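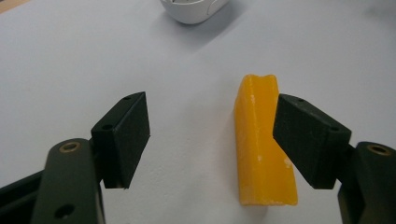

The yellow mystery piece, standing on end on the table

Soap or wax? The great drawer clear-out

31 January 2022

I have been waiting all month to write this one! The bottom drawer of the hall dresser is done. It has been on my list ever since we moved to Pelstead, and every time I opened it I would find the tape or the birthday candles or whatever I'd gone in for, and then close it again fast before anything could spring out. It took me 2 evenings, one pot of tea each, and I enjoyed it so much that I'm a little sad it's over.

The best thing in there was the yellow piece. It's long, it's yellow, and it could be a bar of soap or it could be a stick of wax, and I've been going back and forth on it ever since I pulled it out. I love it. I don't remember buying it. It was right at the back, under a folded map and a bag of curtain hooks, with no wrapper and no label.

The case for soap: I buy soap everywhere I go. It's my souvenir of choice because it's cheap, it packs flat, and you get to use it up and think about the trip while you wash your hands. I know I came home from Riihimäki with a bunch of it, the plain kind sold off a folding table by a woman who wrapped everything in newspaper, and I know I put at least one bar "somewhere safe." That drawer is exactly my idea of somewhere safe. I found my spare glasses in it too.

The case for wax: two summers ago, in June, I got very excited about furniture wax. I'd been to the open barn sale at Nalivthorpe and bought a little side table with rings all over the top, and the man selling it told me to forget the spray stuff and go get some proper wax. So I bought 500 grams of it in assorted sticks and blocks, way more than one side table needs, and spent a very happy weekend rubbing it into everything that would hold still. The table came up beautifully. So did the bread box, the stair rail and a pair of old coat hangers (I was having a good time). Leftovers went all over the house, and I still run into them.

So you see my problem. The smell test got me nowhere, by the way. Everything in that drawer smelled of the lavender bag that had split open in there, and now the curtain hooks smell of lavender, and so does the map. I tried the thumbnail test as well, very gently on one end, and all I learned was that I need to file my nails.

I know, I know, I could just run it under the faucet with my hands and see if it lathers. I will! But I've been having such fun asking people. My neighbor said soap right away. My sister said wax, and then said soap, and then said was it maybe cheese. If you have a trick for telling the two apart without using any of it up, please leave it in the comments. I would love to hear it.

Okay, the drawer itself. I'll tell you how I did it, mostly because it went so much better than my usual way, where I tip everything out on the floor and then have to step around it until the weekend.

I cleared the table first, wiped it down, and brought things over a handful at a time. I looked at each handful properly before I went back for the next. That was the whole method, and it made a huge difference. When you have forty things in a heap they all look like junk, but when you have five or six in front of you on a nice pale tabletop, you start noticing them. I found a brass drawer pull that I thought was gone for good, and it matches the others in the bedroom! I found the tiny key to the mailbox at our old place. I found 5 packs of seeds, and I'm going to plant them even though they're probably long past it, just to see.

For the drawer I used those Unano trays, the shallow ones that click together side by side. I'd had a set of 8 sitting in the closet since my last burst of organizing and never got around to opening it. They fit the width of the drawer with a finger's gap left over, and that gap turned out to be perfect for the long matches. I gave one tray to tape and string, one to candles, one to things that belong to a door or a window, and one to batteries. The longest tray is for soap and wax together. I decided they can share until I know better, and the yellow piece has the spot at the front.

A few things I wrote down for next time:

Put the lavender in something with a tight weave. A sock works.

Label wax when you buy it. A strip of masking tape and a pencil will do, and you'll be so pleased with yourself later on.

Check maps before you throw them out. Mine had a phone number on the back that I'd been hunting for since last spring — the chimney sweep, who is wonderful and impossible to find any other way.

Leave one tray empty. I did this by accident, having run out of categories, and by the next morning it had a thimble and a bike light in it. It's already the most useful tray in the drawer.

I also got the runners gliding again by rubbing a stub of plain white candle along them. It took no time at all and now the drawer opens with one finger. I keep walking past and opening it for no reason. If you have an old dresser that sticks, go do this today, it's so satisfying.

Next up is the drawer above it, the one with the takeout menus and all the cables. I'm looking forward to that one a little less, but I've got the kettle ready and a fresh roll of masking tape. And I'll report back on the yellow piece as soon as I can bring myself to get it wet. Put your guesses below — soap or wax, and no, my sister doesn't get a third vote!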